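3.2 Grip temperature and rider comfort

The second part of the study looked at heated grips fitted to two motorcycles over one winter. Both bikes used the Tarine inner element, which sits inside the bar and leaves the rider free to choose the outer grip. The Sostden controller was set to its third level for all rides. A sensor was taped under the left palm and read every 9 seconds.

Riders were asked to keep to the Bremley loop and to wear the same gloves each time. Tamsin Ridgeway and Samer Farah rode most of the sessions in January. Rides in heavy rain were left out of the main results and are treated separately in Section 3.4.

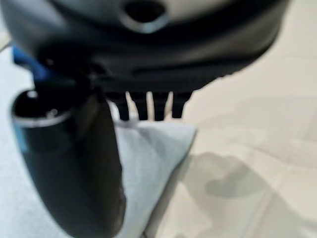 Figure 4. Close view of a dark, curved housing with a round recessed hole and a row of flat teeth along its lower edge.

The grips reached their set temperature within 300 seconds on every ride. After 600 seconds the left grip was still cooler than the right on both bikes. We put this down to the throttle sleeve on the right side, which traps air around the element and slows the loss of heat to the bar. Wrapping the left side of the bar with a thin layer of cork tape closed most of the gap, though it made the grip harder to slide on.

Riders rated comfort on a paper form after each loop. Scores rose with grip temperature up to level 3 and then levelled off. At the top setting two riders reported sore palms, and one turned the heat down before the end. 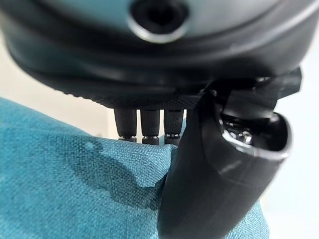

Wind had more effect than we expected. On the open stretch past Aguiar the palm reading dropped even when the controller was drawing full power, and it recovered slowly once the road turned back into the trees. Hand guards reduced the drop on one bike. The other could not take them without moving the brake lever, so no comparison was made.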